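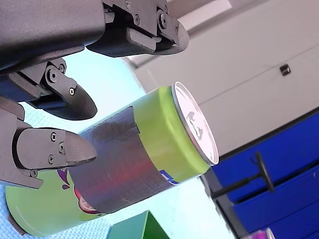

Rorar is my little collection of notes on which screws go with which household thing, and I've been adding to it for longer than I meant to. It started with a cabinet hinge from Trultex and a coffee jar full of leftovers I couldn't match to anything. Every row in the main file is one fastener in one place: what it holds, how long it is, what the head looks like and which driver fits it. Small silver screws like the ones on those dark gray finger joints are the hardest to write down well, and "small, silver" is still what a lot of my early rows say. Sorry – I'm slowly fixing them!

What's in the folder

screws.csv is the main file. hinges.csv has the hinges and brackets they came out of (mostly kitchen and bathroom, plus one very stubborn garden gate). notes.txt is me talking to myself, so read it or skip it as you like.

The columns

There are 10 of them in screws.csv, and the names are plain enough, I hope. The one people trip over is "seat", which means how far the head sits below the surface: 2 means flush or deeper, 1 means nearly, 0 means it sticks up and catches your sleeve. Lengths are in millimeters, measured from under the head for round heads and from the top for flat ones. I mixed those up in the January rows and haven't gone back through all of them.

Where it came from

Mostly my own place, then my parents' kitchen, then a box of old Michalík window fittings I bought at a flea market for four dollars. The Altix shelf rows were measured with a borrowed caliper that had a sticky jaw, so treat the last digit as a guess.

Known problems

Three drawers in hinges.csv share the same ID. Thread pitch is blank for anything shorter than 4 mm – my gauge won't grip them. Brass and brass-plated are lumped together too.

Using it

Take it, change it, print it and tape it inside your toolbox. If you send me rows, please keep the column order and put your room names in lowercase. I usually merge things on Monday evenings.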